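Does folding towels in thirds really save shelf space?
Thread in Laundry and Linens - 171 views

trefor_m
Everybody swears by thirds the long way, then roll. I tried it on hand towels and got the same shelf, same mess. What am I missing?

wivixfan16
You're not pulling it tight first. Stretch it flat by both ends, line up the edges, then fold. Makes a huge difference.

Hefin Probert
Does it, though? Pulling takes out wrinkles. It doesn't make terry any thinner. I'd like to see a stack measured before and after.

wivixfan16
Nobody said thinner. Straight edges stack better. Light green one, pulled out by the ends with the white trim along the top:

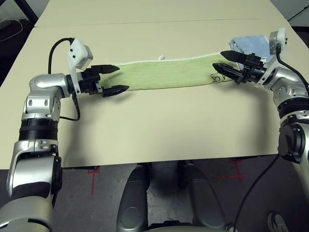

Reply 5 - nest_e
Nice and straight, sure. That's one towel on a table. Show me 16 of them in a closet after the kids have been in there.

Reply 6 - trefor_m
Also, what do you do with the little tag on the long edge? Mine always ends up poking out of the fold.

Reply 7 - wivixfan16
Start with the tag side so it gets buried.

Reply 8 - Hefin Probert
Or snip it off. I still say the rolling is for looks - mine go in half twice and they fit fine.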